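Week 4 notes: Where things live (storage and the way people look for stuff)

Okay, so last week we finished up with labels and signs, and I promised we'd get to storage itself. Bring your reading from the course packet if you haven't gotten through it yet, because I'm going to lean on it in the second half.

Start with a question I ask every year. When you come home, where do your keys go? Most of you have an answer ready, even if the answer is "the floor by the door." Now, where does the spare phone charger go? The room always gets quieter for that one. Keys have a home, and the charger has a bunch of places it might be. The distance between those two answers is pretty much this whole unit.

Open storage and closed storage

Open storage means you can see the contents without touching anything – shelves, hooks, cubbies, trays. Closed storage means drawers, cabinets, lidded bins, the trunk of your car. People have strong feelings about this! I'm a closed storage person by taste and an open storage person by necessity, and I lose things in drawers all the time.

With open storage the looking is cheap. You stand back, you scan, you're done. The cost shows up in the mess, since you're looking at everything you own whether you want to or not. With closed storage you get the calm wall of doors, but each door is a guess. Four guesses in, most people quit and buy another one of whatever it was. (I own three tape measures. I can find one.)
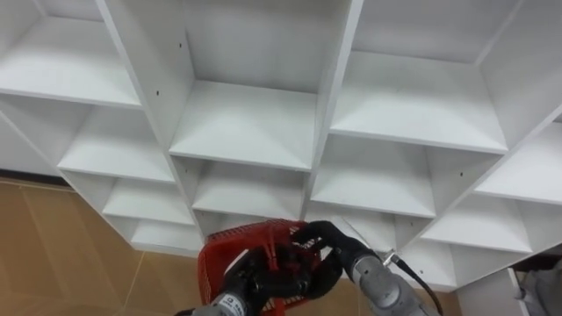
Fig. 1. White cubby shelving with square compartments.

The nice thing about a grid is that it gives you an address for free. "Second row, far left" is something you can tell a kid, a roommate or your mother over the phone. Compare that with one long shelf, where the best you can do is "sort of past the middle." I want you to remember the word address because it comes back in the Piltora case, and it will be on the midterm.

The Nastonari case

This is the first case in your packet, pages 29 and on. Nastonari is a small mail-order craft shop, and when the case opens they have 300 products in one back room. Everything was filed by supplier. That made perfect sense to the owner, who did the ordering, and no sense at all to the packers, who were working from customer orders that never mention a supplier.

They ended up moving 155 of those products to open shelves near the packing table and leaving the rest in the cabinets. Read the part about how they picked which ones to move. They went by how often a thing was ordered and ignored how big it was, and I'd like you to come with an opinion on that. I think they got lucky, and that a few bulky items near the table would have wrecked the whole plan. Plenty of students have argued the other side with me and some of them made a good case.

A few terms, so we're all using the same ones

Home: the one place an item goes back to. If it has two places, it doesn't have a home.
Address: how you'd tell another person where the home is, out loud, without pointing.
Reach zone: between your knees and your shoulders, more or less. Things you use daily belong in here.
Drift: what happens to a home over time when putting back is harder than taking out.

Drift is the one people skip over when they study, and then it shows up in their projects. Entili (second case, shorter) is all drift. Nothing was wrong with their layout on paper. The bins were just stacked, so taking the top one was easy and returning the bottom one was a chore – and by December the bottom bins were empty and the counter was full.

For next time

Pick one storage spot you use every day. Draw it, badly is fine. Write the home and the address of four things in it, then hand the page to somebody else and see if they can find all four with no hints. Write down where they looked first, even when they were wrong. Especially when they were wrong!

Also read the Imex and Piltora cases. Imex is dry, I know, but the floor plans at the end are worth your time.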